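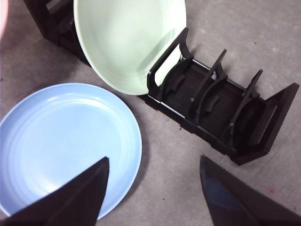

Wrist view attached to the ticket: blue plate flat on the floor, green plate on edge at the end of the rack.

Home | Tickets | Docs | Releases | Sign in
1 min read

Grasp planner rejects all candidates on flat plate
Component: Drellow planner, wrist perception node
Opened by: Tatiana Kopecký
Status: open, workaround in place

Planner returns NO_VALID_GRASP for the blue plate. The green one gets candidates straight away. Same config as the Moser cell, where both plates plan.

Log:
perception: 2 objects segmented
planner: object 1, 800 candidates sampled, 0 kept
planner: reject reason FLOOR_CLEARANCE

14:10 Restarted the perception node. No change.

14:25 Checked the mask. The bright patch on the left half of the blue plate is included, so segmentation is fine. Depth is noisy there but the rim is clean.

14:50 Floor plane in the planning world is 4 mm too high. It comes from the old Enero calibration file, which the launch script still loads if it finds one. With the plane up there every fingertip pose at the rim counts as a collision.

15:20 Removed the old file and refitted the plane. 300 candidates kept on the next run. I have not executed any of them yet.

To do: make the launch script fail if two calibration files are present. Grirus branch has a check we could copy.

We use cookies to keep you signed in. Accept | Settings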